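Free Admission Is Only Half a Policy

The Crenshaw Gallery removed its entry charge in December, and the decision has been warmly received. Attendance has risen, the letters to the board have been kind, and several neighbouring galleries have asked how the change was funded. I supported the decision and continue to support it. My concern is with what has been allowed to stand in its place, namely the belief that a public collection becomes public once the turnstile is gone.

The Crenshaw holds 1,307 works. In an ordinary year it hangs 7 per cent of them. The remainder is kept in two storage buildings, one of them at Jeda, which may be entered by appointment and in practice is entered by staff. These proportions are not unusual for a regional gallery of its size, and I do not raise them as a scandal. Storage protects works on paper from light and gives conservators time to do their jobs. It does mean, however, that the visitor who now walks in free of charge is offered the same narrow selection that the paying visitor was offered before.

Delphine Delacroix, whose survey of coastal painting closed last winter, argued in her catalogue essay that a collection is "known by what it repeats." At the Crenshaw, the repeated works are large oils of the harbour, most of them given by two families. They are good pictures. Children who came on school tours a generation ago now bring their own children to see them, and there is real value in that. Yet the gallery also owns a strong group of printed textiles and more than one hundred ceramic pieces by makers who lived within an hour's drive, and very few residents have ever seen either.

The usual answer is that there is no room. I would ask the board to look again at how its rooms are used. The east wing is given over to touring exhibitions for most of the year, and the hire fees for these are considerable. A touring exhibition brings a known name and a ready-made poster. It also brings its own labels, its own crates and its own view of what matters, and when it leaves, the gallery has learned little about the things it owns. 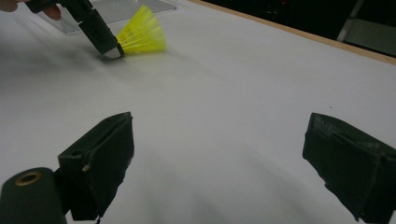
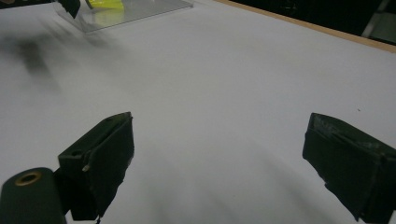 A study room would be the most modest remedy. It needs good light, a door that can be supervised and a few large tables where one object at a time may be brought out for whoever has asked to see it. The furniture need not be elaborate. A plain white tabletop with a matte surface is quite enough, and a textile fragment or a small bowl set down on it can be looked at with more attention than it would receive in a crowded case. The cost lies chiefly in staff hours, and these should be planned for openly and not borrowed from the registrar's existing duties.

There is a precedent close at hand. When Junhao Yuan was curator of prints at the Uto Museum, he opened the print room to the public on two afternoons a month. No booking was required for groups of fewer than five. Over its first year the room received about 700 visitors, a small figure beside the attendance at the front door, but many of them returned, and several went on to lend works or family papers that the museum had not known to exist. Mr. Yuan has said that the most frequent request was for prints that had never been reproduced in a catalogue.

Objections deserve a fair hearing. Handling carries risk, even when only trained staff do the handling. Insurance terms may need to be revised. Some works, pastels in particular, should not be moved for a casual request, and the gallery must be free to refuse. There is also the matter of labour. Staff at the Crenshaw have already absorbed the heavier traffic that followed free entry, and it would be wrong to announce a second welcome programme on the strength of their goodwill.

The present alternative is a digital one. The Tivosness catalogue, to which the gallery subscribes, has made it possible to search the collection from home, and the project should continue. But a record with a thumbnail and a set of measurements cannot show how heavily a glaze has pooled or how a cloth has faded along its fold. It tells residents that a thing exists. They are then entitled to ask to see it.

I would therefore urge the board, when it considers next year's calendar, to set aside one touring exhibition and direct the fee toward a study room, with a trial period long enough to be judged properly. The hours should include at least one evening, so that people who work during the day are not left out, and a short list of the works requested should be published at the end of each season.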